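Home | About | Allotment | House | Archive

Moving the office out of the spare room

We have been meaning to get my desk out of the spare room since last June. It was only ever meant to be there for a few weeks. The room faces north, the radiator is behind the wardrobe, and every time someone stayed over I had to pack up the laptop and two boxes of paperwork and work from the kitchen. So this spring I gave in and rented a desk in a shared building ten minutes' walk from the house.

I looked at three places. The first was above a tyre shop and smelled of it. The second, Tonosley, was very smart and wanted 493 a month, with a phone booth you had to book. The third was Lavside, which is plainer and charges 200 a month for a fixed desk, with heating and post included. I took that one. The contract is month to month and the deposit was another 50, paid when they handed over the door fob.

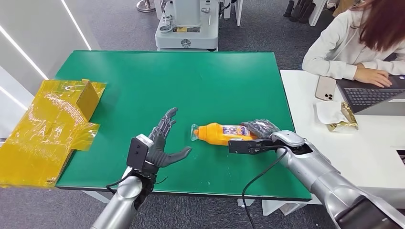 Green table, white table, grey carpet.

What I have learned so far is mostly about habits. At home I started work at seven and stopped whenever I noticed I was hungry. Now I leave the house at half past eight and I am back by five. I get the same amount done. I think the walk has a lot to do with it, and I have started going the long way by the canal unless it is raining hard.

Lunch took some sorting out. There is a fridge but it is small and always full, so I bring things that keep in a bag: bread, cheese, an apple, a flask of soup when it is cold. There is a bakery called Lapiņa on the corner which does a very good rye loaf and little bacon buns. I allow myself those once a week. They sell out before noon, so if you want them you have to go in on the way past and not at lunchtime.

The chair was the other thing. The one that came with the desk tipped forward slightly and by the second week my lower back was complaining. I bought a second-hand one, a Bindel with adjustable arms, and wheeled it across town on a wet afternoon. One castor has been stiff ever since. New it would have been 579 and I paid a lot less than that, so I am not going to moan about the castor.

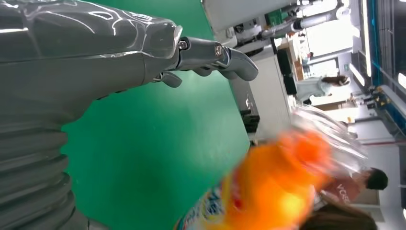
What went and what stayed

I made myself go through the paperwork before moving it. Most of it was bank statements, old insurance letters and instructions for things we no longer own. I kept the tax papers and anything to do with the house, and the rest went through the shredder over four evenings. The shredder gets hot and cuts out after ten minutes, so that was slower than it should have been. The shreds went on the compost, mixed in with grass cuttings.

The printer stayed at home. I print perhaps twice a month and it seemed silly to carry it over there. The second monitor came with me, and so did the good lamp, which my other half has since asked for back. We have ordered another lamp.
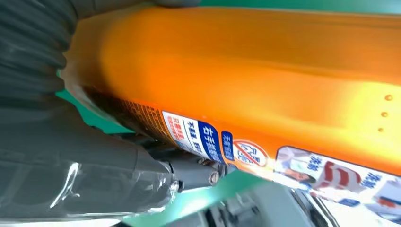 Noise has been less of a problem than I expected. People take calls in the corridor or outside by the bike rack. I wear headphones in the morning and take them off after lunch, when I am doing invoices and do not need to think as hard. The only thing that does bother me is the door to the stairs, which bangs. I put a bit of felt on the frame and it is better, though it will want doing again before winter.

The spare room is a spare room again. I filled the holes where the shelf had been, sanded them back and gave that wall two coats of the same off-white we used in the hall. It does not quite match in daylight. The bed has gone under the window, and we moved the wardrobe along so that the radiator can do its job. It took both of us and a piece of old carpet under the feet to shift it. 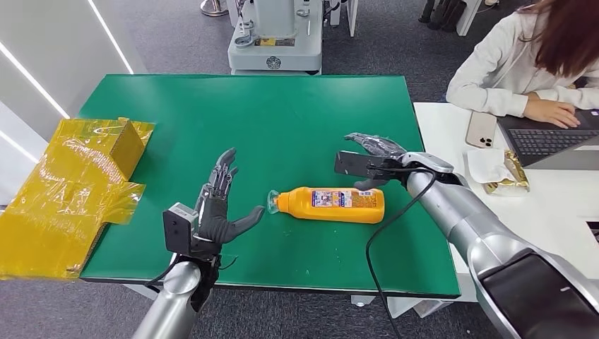 I have told myself I will look at the cost again after six months. On paper it is money I was not spending before. Against that, we had the heating on all day last winter for one person in one room, and I would like to see what the bill looks like with the house empty until five. I will put the figures up here once I have them.

Next job is the back gate, which has dropped on its hinges and has to be lifted to shut. I have the new hinges – they have been in a drawer since Easter.

Recent posts
Broad beans, second sowing
Bleeding the radiators
A cheap fix for the shed roof
Getting paint off a brass handle
What I grew last year and what I won't bother with again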